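Budgeting for a bench robot without crying into your coffee

I've now helped three people in our shared workshop pick out a small robot arm, and every one of them started by asking me what the arm costs. Fair enough! But the arm is the easy line. It's all the little stuff that eats your money, so I keep a running sheet, and here are the bits people ask me for most.

Write down the job first. Lech Szulc wanted to sort small parts into trays, and he was looking at an arm that could lift a car battery (okay, nearly). We went two sizes down and he spent the difference on a decent gripper from Vamach.

Put the extras in their own column. Mine came to 1223 dollars on top of the arm - mounting plate, cables, spare fingers, a power strip with a switch I can reach, and a second set of hex keys when I lost the first. I'd guessed half that.

Ask about spare fingers before you order. Dorota Pawlak waited 21 days for hers to ship, and her arm sat there the whole time. I buy two sets up front now.

Keep back 20 percent for things you forgot. You will use it. I used mine by August.

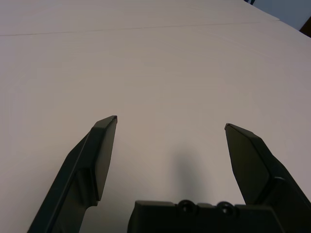
Table space is the thing I'd plan hardest, and I'd do it before paying a deposit on anything. Tape out the full reach on the floor and then add room for your elbows, your coffee and the parts bin. Look at the surface too. A plain matte white top like this one is what I'd spend on, with a dark gripper standing out nicely against it and no glare bouncing back at you. If your top has a seam running across it the way mine does, plan your pick spots on one side of the line and leave the seam alone.

One more for the sheet: fasteners. Bartosz Duda keeps a jar of spares in the sizes his gripper uses, and it cost him 8 dollars. Get the sizes off the drawing when you order, and tape the list inside the cupboard door. I still need to do mine.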